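第2章 出かける前の設定(買い物リストとお店の登録)
最終更新 2022-08-11

前の章でSkundaのインストールとログインまで済んでいる前提で進めますね。まだの人は第1章に戻ってください。ログインしないままリストを作り始めると、最後の保存で「端末内のみ」という扱いになってしまって、あとから共有しようとしたときにけっこう面倒です(私はやりました。旅行の前の晩に!)。

この章でやるのは、Brollhamの町で買い物をする日のための下ごしらえです。Aguiarのアーケードを中心に回る人が多いと思うので、私もそのつもりで書いています。港側の市場だけ行くよという人は、2-3の後半を飛ばしても困りません。

2-1 旅行を登録する

まずは「旅行」という入れ物を作ります。リストもお店もメモも、全部この中に入ります。

1. ホーム画面の右下にある「+」を押して、「新しい旅行」を選びます。
2. 名前を付けます。私は行き先と季節だけにしています。「Brollham 3月」みたいな感じ。長い名前にすると一覧で後ろが消えて、どれがどれだか分からなくなります。
3. 到着日と出発日を入れます。日帰りなら両方同じ日でOK。
4. 「通貨」を現地のものに切り替えます。ここは自動では変わりません。
5. 「保存」を押します。

注意:通貨は、品物をひとつでも登録したあとに変えると、数字がそのままで記号だけ入れ替わります。換算はしてくれません。私は最初これに気づかなくて、ものすごく安い毛布を買う計画を立てていました。先に通貨、それから品物、の順でお願いします。

メモ:同じ町に何度も行く人は、前回の旅行を長押しして「複製」を選ぶと楽ですよ。お店の登録はそのまま残って、買った品物だけがきれいに消えます。ただし日付は前回のままなので、そこだけ直してください。

2-2 棚を作る

Skundaでいう「棚」は、買うものの仕分け箱のことです。食べもの、飲みもの、雑貨、人にあげるもの、自分のもの、というふうに好きに作れます。私は最初、お店ごとに棚を分けていたんですが、同じクッキーを違うお店で見比べたいときにあっちを開けこっちを開けで疲れてしまって、いまは種類で分けています。お店の情報は品物のほうに付けられるので、棚にまで持たせなくて大丈夫でした。

1. 旅行を開いて、上の「棚」タブを押します。
2. 「棚を追加」を押して、名前を入れます。
3. 色を選びます。色は地図のピンにも使われるので、似た色を隣どうしにしないほうが見やすいです。
4. 表紙の写真を付けたい人は、カメラのマークから選びます。なくても動きます。
5. 並び順は、棚の左端のつまみを引っぱって変えます。よく開く棚を上に。

表紙の写真は、細かいものが写っていても縮んでしまって見えないので、品物が離れて置いてあるようなのが向いています。 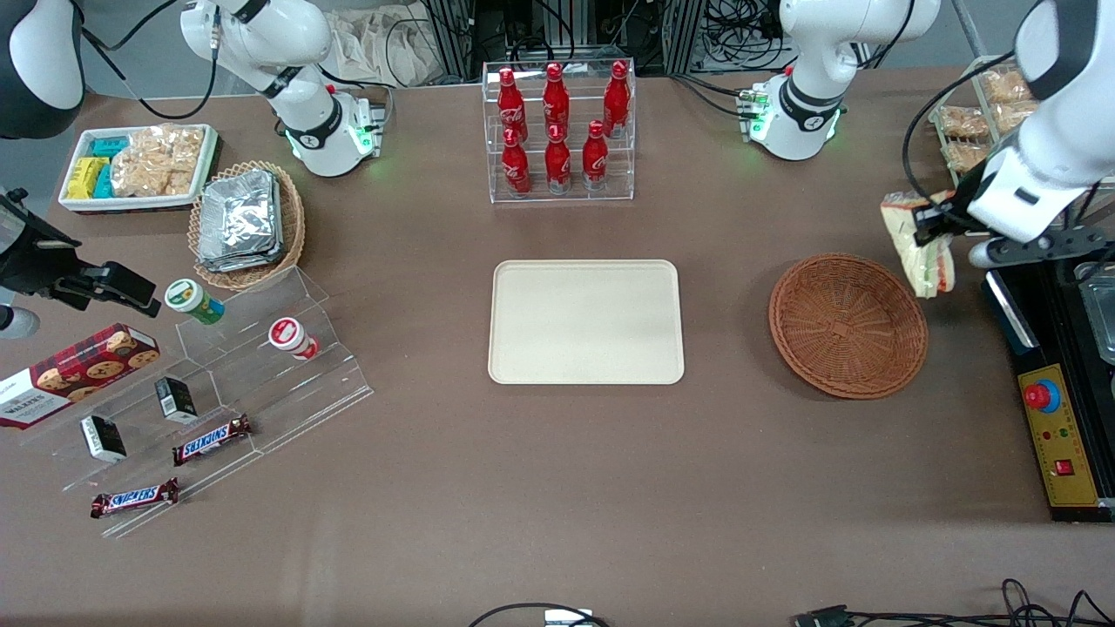 図2-1 奥にコーラの瓶、手前にトレーとかご

棚の数に上限はないみたいですが、増やしすぎると町で立ち止まって探すことになります。歩きながら片手で開けることを考えて、画面をスクロールしないで収まるくらいにしておくのが私の好みです。

注意:棚を消すと、中の品物も一緒に消えます。「中身を別の棚に移しますか」と聞いてくれる画面が出るんですが、「いいえ」のほうが大きいボタンなんですよね。急いでいるとまず間違えます。消す前に、品物を先に引っ越しさせてください。

2-3 お店を登録する

品物より先にお店を入れておくと、あとの入力がずいぶん短くなります。

1. 「お店」タブを開いて、検索の欄に店名か通りの名前を入れます。
2. 候補が出たら選びます。営業時間と地図上の位置が一緒に入ってきます。
3. 候補に出ないお店は、「手で追加」から自分で入れます。地図を長押しするとピンが立ちます。
4. 営業時間を確認します。昼休みのあるお店は「休憩」の欄にも忘れずに。
5. 支払い方法を選びます。現金だけのお店には必ず印を付けてください。

Aguiarのアーケードの中のお店は、地図だと全部が同じところに重なって出ます。建物が一つの住所になっているせいで、拡大しても離れません。そこで「区画」という欄を使います。アーケードの入口の案内板に番号が書いてあるので、それをそのまま入れるだけ。たとえば紅茶の量り売りのお店なら「27」です。番号を入れておくと、一覧が区画順に並べ替えられて、端から順に歩けるようになります。これ、すごく便利なのに、設定の奥のほうに隠れているんです。

6. 「お店」タブの右上の歯車を押します。
7. 「並べ替え」から「区画」を選びます。
8. 「逆順にする」は、港側の入口から入る人だけオンにします。

メモ:市場の屋台は、季節で場所が動きます。冬のあいだは屋根のある側に寄って、3月になるとまた広場に戻ってきます。前の年のピンを信じて行くと、噴水しかありません。屋台はピンをきっちり立てずに、「市場」という大きいお店をひとつ作って、その中のメモに屋台の名前を書くほうが気楽です。

注意:営業時間は自分で直した分が優先されるので、一度手を入れると、お店のほうが時間を変えても更新されません。自動に戻したいときは、時間の横の矢印を押して「元に戻す」を選びます。

2-4 品物を登録する

いよいよ品物です!ここがいちばん楽しくて、いちばん時間が溶けるところ。

1. 棚を開いて「品物を追加」を押します。
2. 名前を入れます。お店での呼び名が分かっているなら、それも括弧で付けておくと、店員さんに画面を見せるだけで通じます。
3. お店を選びます。まだ決めていなければ「未定」のままで。
4. 予算を入れます。ひとつあたりの金額です。
5. 個数を入れます。
6. 「あげる人」を選びます。自分用なら「自分」。
7. 重さと大きさが分かれば入れます。2-6の荷物の計算で使います。
8. 写真を付けて「保存」。

予算のところ、ついぎりぎりの金額を入れたくなるんですが、少し余裕を見ておいたほうが当日の気分がいいです。合計が予算を超えると画面の上が赤くなるんですけど、買い物の途中であれが出ると、なんだか叱られている気がして。色は「設定」→「表示」→「予算の知らせ方」で消せます。私は消しました。

同じものを何人かにあげる場合は、品物を人数分作らずに、ひとつの品物の「あげる人」に複数選べばいいです。個数も勝手に合わせてくれます。手で個数を直したあとに人を足すと、こんどは増えてくれないので、順番は人が先、個数があと。

注意:食べものと飲みものには「持ち込み」の欄が出ます。帰りの国のきまりで持って入れないものがあるので、必ず自分で調べてから印を付けてください。アプリは判定してくれません。欄があるので調べてくれそうに見えるんですが、ただのチェック欄です。ガラス瓶のものは「割れもの」も一緒に。

2-5 品物に目印を付ける
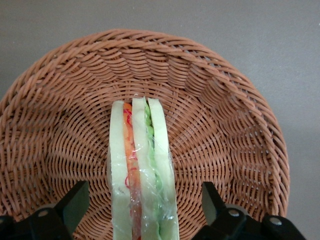
お店で「前に見たあれ」を探すときに効いてくるのが、目印の欄です。名前と値段だけだと、似たようなものがずらっと並んだ棚の前で固まることになります。書くのは、色と、形と、ほかと違うところ。それだけで十分です。かごだったら「丸い、赤茶色の編みかご。縁が太くて縄みたいに編んである。内側は斜めの編み目」くらい。値札の色とか、入口から何番目とか、お店の都合で変わるものは書いても役に立ちませんでした。素材は、見た目で決めつけずにお店で聞いてから書くのがおすすめです。つやのある編みものは、草なのか合成なのか、私には写真だけだと見分けられません。

目印の入れ方はこうです。

1. 品物を開いて、写真の下の「目印」を押します。
2. 文字を入れます。音声でも入れられますが、お店の中だと周りの話し声まで拾います。
3. 「検索に使う」をオンにします。
4. 「保存」を押します。

「検索に使う」がオフのままだと、せっかく書いた目印が検索にかかりません。どうして最初からオンじゃないのか、いまだに分からないです。まとめてオンにするなら、「設定」→「検索」→「目印をすべて含める」。新しく作る品物にも効きます。

メモ:写真はひとつの品物に7枚まで付けられます。全体が分かるものを一番目にして、編み目や縫い目の寄りは後ろに回すと、一覧で迷いません。並び順は写真を長押しして動かします。

メモ:お店によっては撮影を断られることもあります。張り紙がなくても、私は先にひと声かけることにしています。だめと言われたら、そのぶん目印の文章を長めに書いておけばなんとかなります。

2-6 荷物の計算を設定する

帰りのかばんに入るかどうかを、ざっくり見てくれる機能です。ざっくりですよ。形までは考えてくれないので、傘みたいな細長いものは平気な顔で「入ります」と出ます。

1. 旅行を開いて「荷物」タブを押します。
2. 「かばんを追加」を押して、容量と、入れていい重さを入力します。
3. 行きの荷物の重さを「すでに入っている分」に入れます。
4. 「品物から計算」を押します。
5. 足りないときは、どの品物がかさばっているか順番に出てくるので、減らすか、送るかを決めます。

重さが分からない品物は、0として計算されます。ここが落とし穴!ジャムなんて小さく見えてもずっしりきます。正確に分からなくても、仮の数字を入れておいたほうがずっと安全です。私は瓶もののジャムを全部600グラムと決めて入れています。中身と瓶と包み紙を足した、自分なりの決まりです。

注意:かごや帽子のように中が空いているものは、「中に詰められる」の印を付けると、その内側の分だけかさが減って計算されます。ただ、やわらかい帽子だとつぶれることもあるので、詰めるなら靴下とかハンカチとか、軽いものだけにしておいてくださいね。

2-7 Brellskaの配送をつなぐ

持って帰れそうにないものは、Brellskaの窓口から送れます。アーケードの二階、郵便ポストのある側の階段を上がったところです。当日その場で伝票を書いてもいいんですが、先にSkundaとつないでおくと、品物の名前や値段を書き写さなくて済みます。あの小さいマス目に品名を書くの、本当に肩がこるので……。

1. 「設定」→「外部サービス」→「Brellska」を開きます。
2. 「つなぐ」を押して、Brellskaのほうの会員番号を入れます。持っていない人は「番号なしで続ける」でも進めます。
3. 送り先の住所を入れます。アルファベットで入れる欄と、日本語で入れる欄が分かれています。両方埋めてください。
4. 電話番号は国番号から。最初の0は取ります。
5. 「ためしに伝票を作る」を押して、画面に受付用のコードが出れば完了です。

コードが出ないときは、次のところを見てみてください。

・住所の建物名に「・」や「~」が入っていないか。記号があると、何も言わずに止まります。
・品物の名前が絵文字だけになっていないか。かわいいけれど伝票には出せません。
・通貨が「未設定」のままになっていないか(2-1の手順4)。
・一度つないだあとに、Skundaのパスワードを変えていないか。変えたら、つなぎ直しです。

注意:ためしに作った伝票は、放っておくと本番の一覧に混ざります。確認が済んだら左に払って消しておきましょう。窓口で間違ったほうのコードを見せると、中身のない荷物の受付が始まってしまいます。

注意:一度に送れるのは2箱までです。それより多いときは、受付を分けることになります。列に並び直しになるので、混む時間は外したほうがいいです。お昼前はわりと空いています。

2-8 一緒に行く人と共有する

1. 旅行を開いて、右上の人の形のマークを押します。
2. 「招待」を押して、リンクを送ります。
3. 相手ができることを選びます。「見るだけ」「印を付けられる」「全部できる」の三つです。
4. 見せたくない棚があれば、棚の横の目のマークを押して隠します。

一緒に行く人への贈りものをこっそり買うなら、手順4を先にやってください。リンクを送ってから隠しても、相手の端末が次につながるまでは見えたままです。あと、棚を隠しても合計金額には含まれるので、勘のいい人には「数字が合わないんだけど」と言われます。気になる人は「合計にも入れない」をオンに。

二手に分かれて買い物をする日は、「印を付けられる」にしておくのがちょうどいいです。片方が買うと、もう片方の画面でもその品物に線が引かれます。「全部できる」にすると、並び順まで変えられてしまって、歩いている最中に画面がどんどん動くんですよね。あれは目が回ります。

注意:アーケードの奥は電波が弱くて、線が引かれるのが遅れることがあります。高いものや一点ものは、買う前に電話かメッセージで確認を。うちには同じ柄のティーポットカバーがふたつあります。

2-9 電波のないところで使う準備

1. 宿のWi-Fiにつないだ状態で、旅行を開きます。
2. 「…」から「端末に保存」を選びます。
3. 「地図も含める」と「写真も含める」をオンにします。
4. 保存が終わるまで、画面を閉じずに待ちます。
5. 機内モードにして、お店と品物が開けるか試します。

手順5、飛ばしたくなる気持ちはよく分かるんですが、写真だけ保存されていないことがたまにあります。真っ白な四角が並んでいたら、手順2からもう一度。それでもだめなら、端末の空き容量を見てください。

保存した内容は、そのあとに直した分までは入りません。出かける朝に品物を足したら、もう一度「端末に保存」を押しておいてください。二回目は変わったところだけなので、すぐに終わります。

当日の印の付け方とレシートの取り込みは、第3章に書いてあります。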